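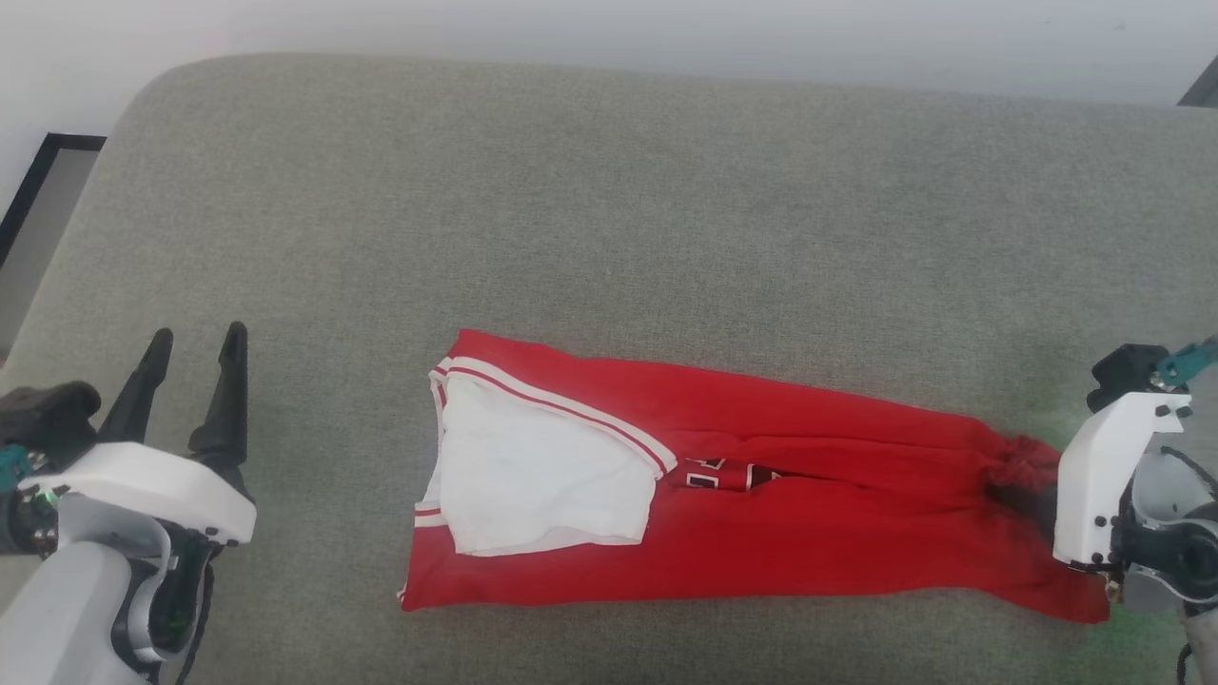
Getting old sweat smells out of sports kit is mostly a matter of patience and white vinegar. I learnt this after a season of five-a-side at Nirngate, when my bag could clear a room (and once did!). Anything red and white, with striped trim where the two meet, needs a bit more care, so check for colour run first: dab a hidden seam with a damp white cloth and see if any red comes off.

If it's fine, turn everything inside out and fill a bowl with cold water and a good mugful of vinegar. Push it all under and leave it for 60 minutes. I go and have my tea. Squeeze it out gently, no wringing, then wash at 20 degrees with half your usual powder. Skip the softener, it coats the fabric and the pong just clings on.

Dry it flat or on the line, well away from radiators. Still whiffy? Do the soak again, but stir in a spoonful of washing powder this time and leave out the vinegar.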